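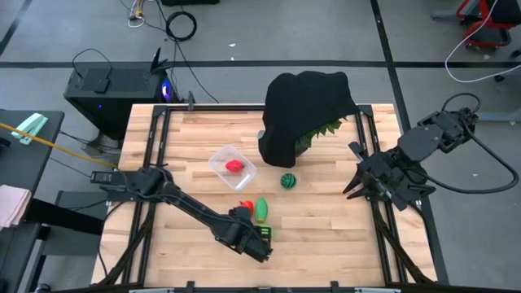

Tabletop of narrow timber strips, black rails on three sides.

Meltby Signed Photo Display Case – Wrestling and Television Series

Wall-mount case for one autographed promotional photo and one ticket stub or event program. Fits prints up to 40 cm on the long side. Supplied without memorabilia.

Specifications
Front: 6 mm clear acrylic, UV-filtering
Frame: anodized aluminium, black or grey
Backing: acid-free board, white
Lock: cam lock, 7 mm barrel, two keys
Mounting: two keyhole plates, screws included
Colour of inner mat: black, cream or burgundy

Fitting
Lay the case face down on a clean cloth and release the lock. Lift out the backing board. Position the photo with the corner mounts; do not use tape or glue on signed items. Felt-pen signatures fade faster than paint-pen signatures and should hang away from direct sun.

Programs thicker than the 6 mm recess need the Annamalai deep frame – order code 369. Keys are not interchangeable between the two models.

Nameplates
Engraved plates carry the performer's ring name or character name, one line only. Check spelling before ordering, as engraved plates are not returnable. Proofs are sent by Mirela Sales at the Dudham workshop.

Replacement fronts and keys are stocked at Ivadham.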